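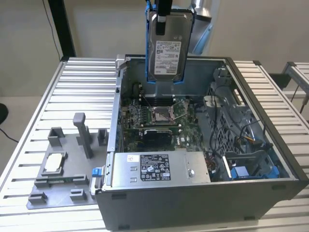
Unit 4: Disk Storage and the Cost of Access

Course notes prepared by Shalini Pathak. Read before the lab session. Sections 4.2 and 4.3 are covered by the August test.

4.1 Where storage sits in the machine

A program works on data held in main memory. Main memory loses its contents when power is removed, so anything that must last is kept on a storage device and copied into memory when needed. The copy is slow compared with the work done on it afterward. A processor can carry out millions of instructions in the time a hard disk takes to find one block.

For this unit, a device is described by three numbers: capacity, access time (the delay before the first byte arrives), and transfer rate (the speed at which the following bytes arrive). Vendors print the first in large type. The second usually decides how a database or mail server feels to its users.

4.2 Access time on a hard disk

A hard disk stores data on circular tracks. Each track is divided into sectors. To read a sector, the drive moves the head to the right track (seek) and waits for the sector to come around (rotational delay). It then reads the data (transfer).

access time = seek time + rotational delay + transfer time

On average the platter must make half a turn before the wanted sector arrives. For a drive turning at 7,200 revolutions per minute:

one turn = 60 / 7,200 s = 8.33 ms
average rotational delay = 4.17 ms

Worked case. The Plevstead data set consists of 242 small records scattered over the disk. Assume an average seek of 9 ms and ignore transfer time.

scattered: 242 x (9 + 4.17) ms = 3,187 ms

If the same records lie next to each other on one track, the drive pays for one seek and one rotational delay, 13.17 ms, plus at most one further turn to read them. The total is under 22 ms. The hardware is the same in both cases. Only the layout differs.

4.3 Scheduling requests

When several requests are waiting, the order of service matters. Three policies are required for the test.

First come, first served. Requests are handled in order of arrival. Simple and fair, with long head movement under load.

Shortest seek first. The nearest track is served next. Average delay drops, but a request far from the busy area may wait without limit.

Elevator. The head moves in one direction, serving requests as it passes them, then reverses. Waiting time has an upper bound when no new requests keep arriving on the current track.

Solid-state drives have no head and no rotation, so these policies give them little benefit. Their controllers have other concerns, mainly erase blocks and wear.

4.4 Exercises

1. The head is at track 144. Requests are waiting for tracks 257, 7 and 242, in that order of arrival. Find the total head movement, in tracks, under first come, first served.

2. Repeat for the elevator policy, with the head first moving toward higher track numbers and reversing at the last request.

3. Repeat exercise 1 for shortest seek first. Compare with exercise 2 and explain the result.

4. Find the average rotational delay of a drive turning at 5,400 revolutions per minute.

Written answers go to Kenta Oda by 16 July 2019. Show all working.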